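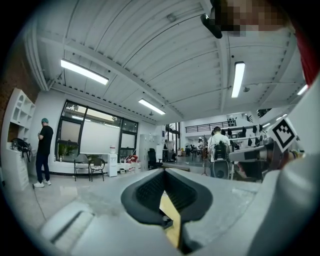
The V-shaped jaw of a hand-held gripper, with textured black pads, at Stirico's Fladness workshop.

FLADNESS, Nov 18, 2019 - Stirico has changed the upkeep schedule for the hand-held grippers at its Fladness workshop. Jaw pads are now inspected every 400 grasp cycles, down from 600, and replaced when the texture has worn smooth at the base of the notch.

The shorter interval follows a check in February that found uneven pad wear on more than 66 jaws. Worn pads let thin, flat parts slip sideways under load, the company said. Replacement pads come from Jindum and are bonded in place, then left overnight before the tool goes back into service.

Marker cubes are covered by the same procedure. Each cube is wiped with a dry cloth and checked for play at its mount. A cube that moves is refitted, and the tool is calibrated again before use. 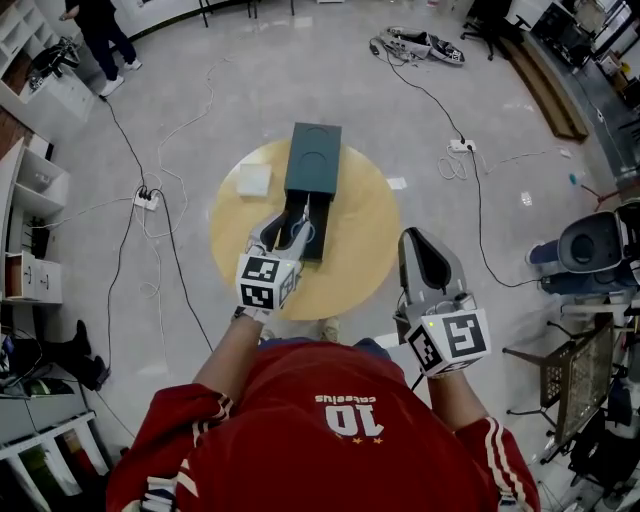 Cable strain relief is the remaining item. Operators work with a gripper in each hand, and the leads are to be routed clear of the feet and checked at the connector at every shift change. The procedure, numbered 201, will be extended to Stirico's Ocampo site once its stock of spare pads has arrived.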